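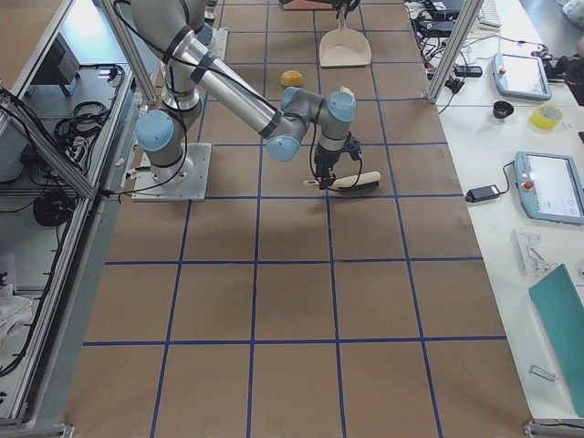 *Photo: Temitope Shehu / Clollivberg*

Brush and dustpan. That's my whole argument, more or less.

We've got a stick vac at our place, a Ralar, and it lives on the charger and sulks. Meanwhile the crumbs sit on the bench till July. A hand brush with a wooden handle and real bristles is ready the second you pick it up. No filter. No app. Mine cost 3 dollars at the op shop and it'll see me out.

Olumide Iyamu reckons I'm being a snob about it. Maybe. He's got 65 square metres of carpet and a dog, so fair enough – vacuum away, mate. But for a table? A benchtop? You want a brush, a flat-lipped pan and a bin within arms reach.

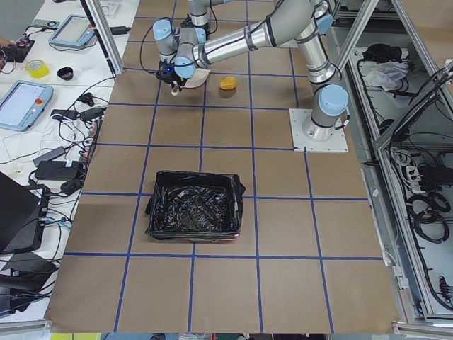

And line the bin properly. Bag folded over the rim, all the way round, so it doesnt slither down the minute you scrape a plate into it. Takes 10 seconds. People just drop the bag in and hope, then wonder why there's a lemon rind stuck to the plastic underneath.

Also – lids. Don't bother, not while you're clearing up. You want a wide open top you can hit with a paper plate from where you're standing. Put the lid back on after, if you must.

Anyway, sweep toward yourself, small strokes. Then go to bed.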